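Can a machine do the dishes yet, and would you let it near the good ones?
Kitchen & Home Talk, December 2020

plerkar_pete wrote:
My sister-in-law swears we'll all have a robot clearing the table before my kids finish school. I've run a church kitchen for 12 years and I have my doubts, bless her. Pots, maybe. But stemware? A plate with a pattern you care about? I'd love to hear from folks who know more than I do, and please don't be shy about telling me I'm an old grump.

Girish Khurana wrote:
Pete, you're not a grump, but I think you're selling them short! What's hard is the picking up, and two arms help a lot there because one can steady while the other lifts. Clear glass is the nasty part, as a camera tends to look straight through it to whatever is behind. A blue bin, a dark patterned plate and one see-through glass is a pretty fair picture of the problem:

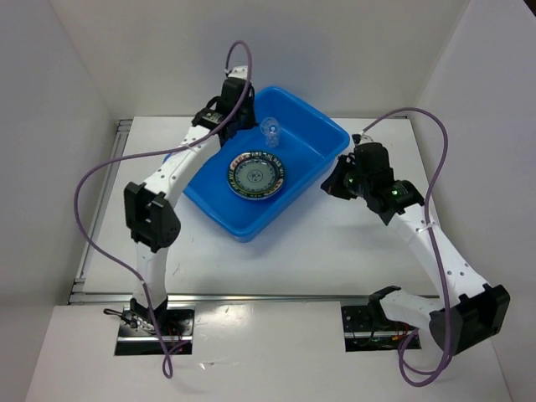 Reply 3: Sarmīte Ķēniņš
Well, I'd be nervous just looking at that glass so close to the plate, and I have broken plenty with my own two hands. Girish, dear, I have to disagree with you. One plate and one glass in a tub is a long way from my sink after Sunday dinner, with the forks at the bottom and gravy on everything. Show me that and I'll bake you a cake.

Reply 4: Girish Khurana
I'll take the cake :) Fair point on the gravy. But you start with one plate, the same as you would with a child. I'd give it 5 years for a slow, careful one that works while you sleep.

Reply 5: floderano
Slow is fine at home. In our shop we wash 902 pieces on a busy night, and a careful machine would still be at it by breakfast. I'd pay $500 tomorrow for something that only sorted the silverware, though.

Reply 6: plerkar_pete
Oh, silverware, yes please. Sarmīte, what kind of cake are we talking about?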